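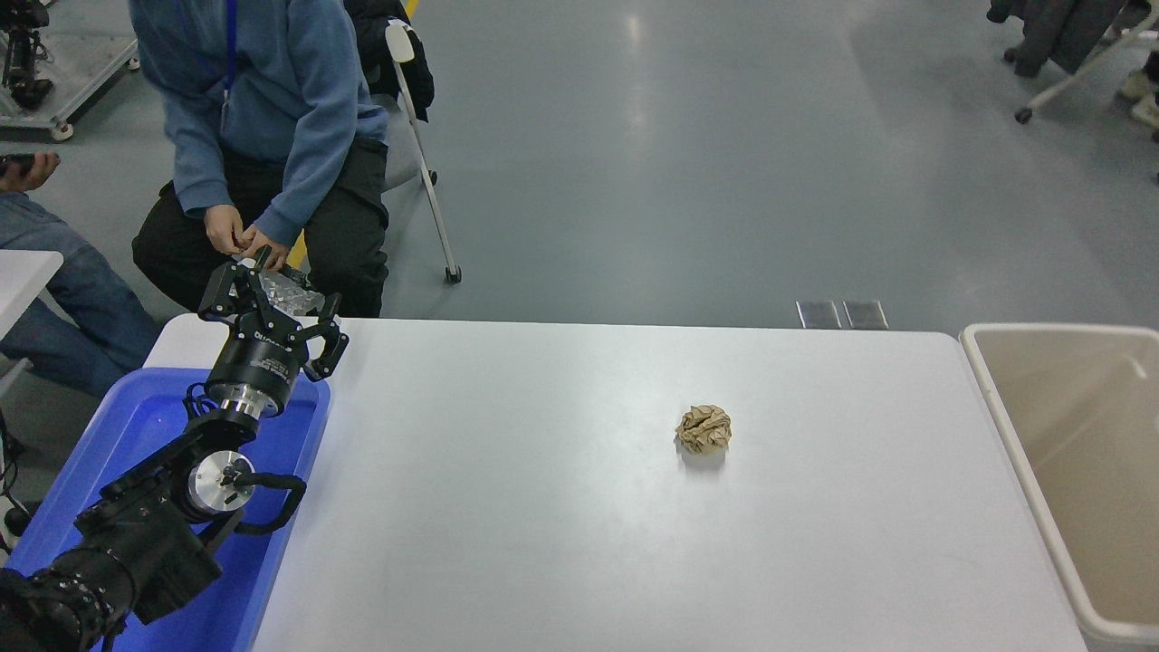 共用大桌的收尾清理：纸团、纸杯和包装怎么收

适用：会议室、工作室、共用办公区里的白色或浅色大桌
所需时间：一张桌子10分钟以内
整理：Olaia Goicoechea

一张桌子用过半天，桌面上剩下的通常就是几样东西：揉成团的牛皮纸、喝过的纸杯、透明塑料包装、几根扎带。东西不多，可是每次都有人随手往旁边一推，到晚上桌边就积了一圈。下面的做法是我在 Nomden 楼里管三楼共用区时定下来的，后来 Edgate 那边的人也拿去用了，改了几处，这一版把改动都合进来了。

开始前要准备的东西

大号方桶一个。放在桌子短边的一端，紧贴桌沿，桶口敞开，不用盖子。颜色浅一点的桶比较容易看出里面有没有残液和污渍，我们用的是米色的。圆桶也能用，只是和桌沿之间会留一道缝，小东西容易从缝里掉到地上。

浅托盘一个，带边沿。放在桌子另一端，用来暂放还要留着的东西，颜色和桌面差得越远越好找。放白桌子旁边的话，蓝色、红色都行。

擦布两块，一块湿用，一块干用。

中性清洁剂，按瓶身标签兑水。我们用的是 Prila 的桌面清洁液，别家的中性产品也可以。不要用含漂白成分的，也不要用钢丝球和百洁布粗糙的那一面。

小碗或小杯一个，接杯底剩下的饮料。附近有水槽的话可以省掉。

第一步：定好方向

右手习惯的人把桶放在右端，左手习惯的人反过来。桌子靠墙、只有一端能走人的，桶就放在能走人的那一端，托盘放里面。

定好以后不要换。共用桌最怕的是今天桶在左边，明天桶在右边，别人顺手一丢就丢到托盘里去了。如果几张桌子排成一排，最好每张都按同一个方向摆。

桶和桌沿之间不要留空。推到碰上为止，再看一下桶有没有顶着桌腿歪过去。桶口比桌面低一点最好用，可以把轻的东西沿着桌面直接拨进去。桶口比桌面高的，就得一件一件拿起来放。

第二步：先把要留的东西挑出来

从桌面上先拿走不是垃圾的：笔、线、挂绳、工牌、没拆的零件、别人的杯子。全部放进托盘，不用分类。

拿不准的也放托盘。托盘里的东西留到当天收工，没有人认领再处理。有人还坐在桌边做事的时候，手边的东西先问一声，别直接收走。手里正拆着包装的，等他拆完。

椅背上的外套、包不要动。椅子挡路时连椅子一起推开，带轮子的椅子推之前看一眼外套下摆有没有搭在轮子上。

第三步：处理纸团

牛皮纸团看着占地方，其实里面多半是空的，几个就能把一个桶填到半满。有两种做法，看纸干不干净。

干净的包装纸，展开压平，对折两次，叠在一起，放进纸类回收。压的时候用手掌从中间往四边推，不必推得很平，折痕留着没有关系，能叠起来就行。还想再用来垫箱子的，可以单独留一叠，不要超过一个手掌的厚度，再多就没有地方放了。

沾了油、胶或者饮料的纸，不要展开，直接进桶。展开只会把东西蹭到桌面上。胶带粘得很多的纸也按这一类处理，一条一条撕太费时间。

捏一下再丢。纸团里偶尔会裹着螺丝、说明书或者小袋配件，去年我们就丢过一袋螺丝，后来只好再向 Lamrani 补订了一次，等了9天。捏着有硬块就打开看。

纸团一般放到最后一刻才有人去收，因为它不脏，也不碍事，大家会绕着它做事。规定一条：离开座位去接水之前，先把自己的纸团收掉。这一条执行起来最省力。

第四步：处理纸杯

纸杯要先看有没有剩水，再决定怎么丢。

一、拿起来，感觉一下重量。空杯和带底的杯子差别很明显。

二、有剩余的，倒进水槽或者准备好的小碗。不要直接倒进桶里，桶底积水之后，纸类全部报废，气味第二天就出来了。

三、倒空以后，把杯子横过来移到桶的上方，杯口朝着桶里，不要朝着桌面。这样万一杯壁上还挂着几滴，也是落在桶里。

四、放低一点再松开。从高处丢下去，杯子会弹，轻的纸杯有时会弹出桶口。

拿杯子的时候捏杯身中段，力气不要大。纸杯被捏扁的一瞬间，杯底那一点水会从杯口挤出来。杯盖和杯身分开丢，盖子归塑料。杯身能不能进纸类回收，要看当地的规定，有淋膜的纸杯很多地方不收，收的地方会写在桶上。没有写的话就按其他垃圾处理。

杯子多的时候可以套起来。同一种杯子套到10个为止，再高就站不稳了。套之前每一个都要倒空，别偷懒只倒最上面那个。

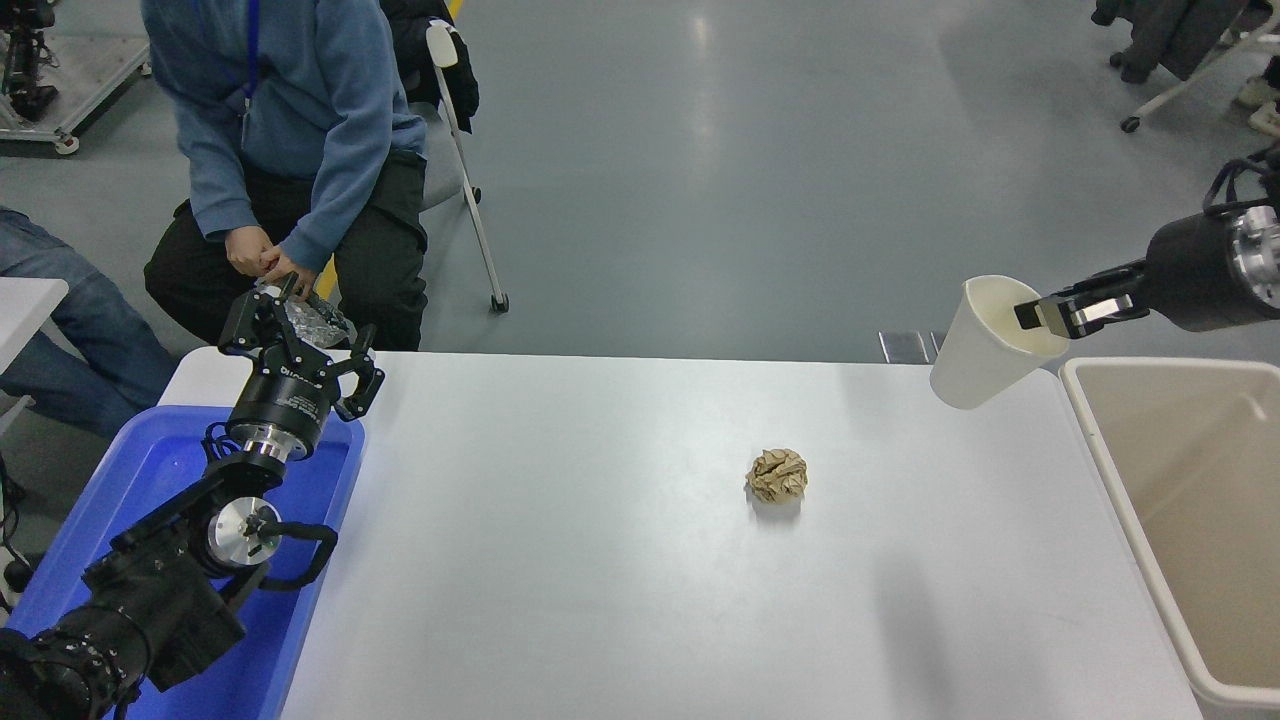
第五步：处理透明包装

透明塑料袋和包装膜放在白桌子上很不显眼，容易漏掉，收的时候用手掌贴着桌面从一端扫到另一端，比用眼睛找快。

软的袋子，先把空气压出去，再对折，最后打一个松结。打了结的袋子不会飘，放进桶里也不会再弹开。硬的泡壳不要硬掰，边角会划手，两片之间夹着的纸卡抽出来归纸类，壳子整片归塑料。

有人喜欢一边说话一边把包装捏在手里揉，揉完顺手放回桌上。这种我也没有什么好办法，只能把桶放近一点。

干燥剂小袋单独拿出来，不要拆。放进其他垃圾。

第六步：擦桌面

桌面上只剩下桌面的时候再开始擦。很多人喜欢边收边擦，结果同一块地方要擦两三遍。

先用湿布。布要拧到不滴水，从离桶最远的一端开始，往桶的方向擦，一道压着一道，每一道盖住上一道的边。碎屑跟着布走，最后都到了桶这一端，用布边一兜，抖进桶里。

遇到杯底留下的圆印，把湿布叠成小块，压在上面数到10，再擦。咖啡印放久了可能要压两次。记号笔的印子先用橡皮试，不行再用少量酒精，点在布上，不要直接倒在桌面上。

胶痕用手指肚搓，搓成小条以后用干布带走。不要拿刀片刮，浅色桌面上的划痕会积灰，过一两个月就变成一道黑线，再也擦不掉。

然后用干布。顺着同样的方向走一遍。白色桌面带一点光泽，湿擦之后会留水痕，侧着光看很明显，干布走过一遍就没有了。桌沿也带一下，尤其是贴着桶的那一侧，手指经常扶在那里。

最后擦托盘的边沿和桶口。桶口那一圈最脏，放在最后擦，擦完这块布就拿去洗，不要再碰桌面。

第七步：换桶袋和归位

桶里装到三分之二就换袋。不要等满。袋口往外翻折的部分留一掌宽，换的时候抓住这一圈往上提，袋子里的空气顺便就出来了。

不套袋子直接用的桶也可以，前提是只装干的东西。每周倒空以后用湿布擦一遍内壁，四个圆角的地方要把手伸进去擦。擦完倒扣晾干，再放回原位。桶底有水的时候不要往里丢纸。

托盘清空，放回原来的一端。里面没有人认领的东西，统一放到门口的架子上，贴一张写着月份的纸条，比如写“12月”，到下个月还在的就处理掉。

椅子推回桌下。地上的线理到一边，不要横在过道上。

时间怎么分配

我自己的习惯是挑东西用3分钟，收纸团、纸杯和包装用3分钟，擦桌子用剩下的时间。人多的时候可以两个人一起做，一个站在托盘那端，只管挑；另一个站在桶这端，只管丢。两个人不要同时往一个方向伸手，中间碰来碰去反而慢。

如果只有一两分钟，就只做第二步和第四步。纸团可以过夜，带水的杯子不可以。

常见的问题

桶总是被人挪走
在地上贴两小段纸胶带，标出桶的一个角。不用贴一整圈，一个角就够了，拖地的人挪开以后也知道放回哪里。我们在 Nomden 三楼贴了以后，基本不用再去找桶。

托盘变成了杂物盒
说明没有按天清空。换一个小一点的托盘，比换规定有用。边沿太高的也不要，东西沉在里面，从旁边走过看不见。

桌面有一层发黏的感觉
多半是清洁液兑浓了，或者擦完没有过一遍干布。用清水擦两遍，再用干布擦一遍。还黏的话看一下擦布，洗过以后还发硬的布就该换了。

纸类回收桶被退回来
检查有没有混进纸杯和沾油的纸。桶旁边贴一张清单，字写大一点，只写不能放的东西，不要写一长串能放的，没有人看。

擦布多久换一次
湿布每天洗，干布两三天洗一次。我们整层楼一年用掉196块，按这个数订货，到年底正好用完。人少的地方自己往下减。

能不能用湿纸巾代替
临时用可以。湿纸巾擦不动杯底的圆印，又多出一件要丢的东西。

贴在墙上的短版

下面几行可以直接抄下来，贴在桌子附近：

要留的放托盘，收工前拿走。
纸团捏一下，没有硬块再丢。
纸杯先倒空，杯口朝桶，放低再松手。
塑料袋压扁，打松结。
从远端往桶的方向擦，先湿后干。
桶推回胶带的位置。

Edgate 那边的版本在最后多加了一行“灯和插座”，他们的桌子带内置插座，每天要关。桌面上有插座的，擦之前先断电，湿布绕开插座盖，盖子用干布擦。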